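Review: Bevstead Wage Ledger, the cost-sharing tool for worker-owned shops

Bevstead Wage Ledger is a payroll and surplus-sharing program sold to small cooperatives, fair trade importers and other businesses that publish their pay scales. I ran it for two full pay cycles with a packing cooperative of 36 members, using the desktop edition and the shared web login. The co-op had been keeping its books in Doto, and before that in a set of linked spreadsheets.

What it does

The program takes hours, pay grades and member status, and produces three outputs: a normal payroll file, a pay ratio report, and a surplus statement for each member. The payroll file is plain. It imports into most accounting packages and I found no errors in the totals after one correction to the overtime rule.

The pay ratio report compares the highest and lowest hourly rates, with and without benefits. Most programs in this price range stop at base pay. Bevstead lets you decide whether housing help, meals and travel count, then prints the choice at the foot of the report so a reader can check it. Buyers who ask suppliers for wage evidence will want that footnote.

The surplus statement is the weakest of the three. It splits the year-end surplus by hours worked, by seniority, or by a blend of both. The blend is set with a slider that moves in steps of five percent. Our co-op's bylaws call for a one-third share by seniority, and there is no way to enter it. Support suggested running the split outside the program and typing in the results, so that is how it was done.

Setup

Import from Doto took most of an afternoon. The program read 591 past pay records and rejected 24 of them, all for members who had changed grade in the middle of a pay period. Each one had to be split by hand. The error messages give the record number and nothing else, so keep the old system open in a second window.

Salma Tazi, who keeps the co-op's books, did the second import herself without the manual. The menus are labeled in everyday words and the help text is short. Screen layout is less good: the column for unpaid leave sits at the far right of the hours grid, and on a small laptop you have to scroll to reach it. 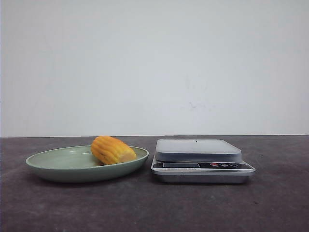
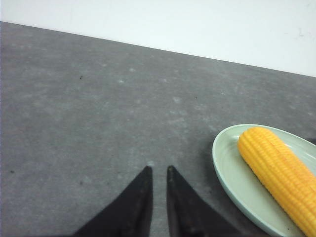 Gray tabletop and pale wall, two views.

Living wage benchmarks

You can load a benchmark figure for your region and the program will flag any grade that falls below it. Benchmarks are not supplied. You type in the number, the source and the month it was set. I entered ours in June, and the flag appeared on the two lowest grades at once, on the summary page and on the printed report.

The flag cannot be turned off for a single grade. Abdelghani Belhaj, the member who handles buyer contracts, asked for this to be changed so that trainees on a fixed raise schedule could be shown apart. I would leave it alone. A notes field next to the flag holds enough text to explain a raise schedule, and a report that can hide its own warnings is of little use to a buyer.

Compared with others

Jakab has the better surplus module and accepts any fraction, but its pay ratio report covers base pay only. Bulitz covers both tasks and handles several currencies, though it is priced for larger firms and needs a paid setup visit. Doto remains fine for payroll alone. A co-op with a single site and simple bylaws has little reason to look past Bevstead.

Limits

The web login allows three users at a time. The record cap is 2,000 per file, after which you start a new file and lose the running totals – at our size that is a little over two years of monthly pay. Backups are manual. Reports print cleanly in black and white, but the charts use two shades that look the same on an older printer.

Verdict

Recommended for wage reporting, with the benchmark flag as the main reason to buy. Not recommended if your surplus formula is anything other than a multiple of five percent. I have sent the vendor the bylaw wording and the list of rejected records, and will update the setup section if the import is fixed.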